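Ok Pastcombe people, it's that time again, I have Festival Thoughts and you're getting all of them in a row. 2022-10-27, writing this down so you can hold me to it in May.

First up: stallholder applications for the River & Lantern Weekend are open. The form is on the town site under Events, then scroll past the bin collection stuff. Yes it's still a PDF. I've asked.

Stall fees are the same as last year if you're a local maker. Food vans pay more and need their own power unless they're on the Rusau Street side, where there are 12 powered spots and they go FAST. The gozleme family had theirs in before I'd even finished my coffee.

Music! We've got 16 acts pencilled in over the two days, and Natanael Amaral is coming back with the full brass band this time. Last year he played the main stage with half of them stuck on the highway and it was still my favourite set of the weekend.

If you're in a band and reading this, send ONE song. One. Somebody sent me a whole album and a documentary. I watched the documentary (it was pretty good) but please don't.
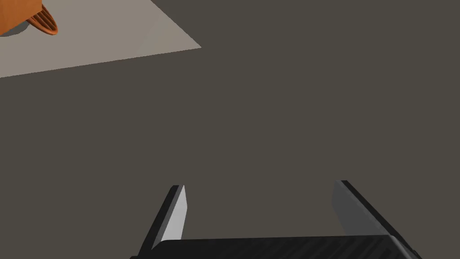
Greys and one orange thing

Parking, because I know you'll all ask. The Furtado paddock is open again for cars, gold coin entry, and the shuttle runs from the gate to the footy oval until the last act finishes. Do not park on the verge outside the bowls club. They have a clipboard and they will use it.

Kids' lantern workshop is moving to the library, 2 sessions each morning, bookings only. I love the chaos of the old tent but we ran out of glue sticks by morning tea and I had a four-year-old crying on my shoe.

Sponsors — we still need 6 more businesses for the small signs along the river path. Ultico have put their hand up for the big one at the bridge, so thank you, you legends. Small signs are cheap and I'll personally take a selfie with yours.

Still undecided on the fireworks. Half my messages are pro, half are from people with dogs. I've got a kelpie who hides in the bath so you can guess which way I lean, but I'll go with whatever the town meeting says.

Anyway, get your forms in, tell your cousin with the candle business, and if you've got a spare marquee in the shed my DMs are open — a proper one though, with all its poles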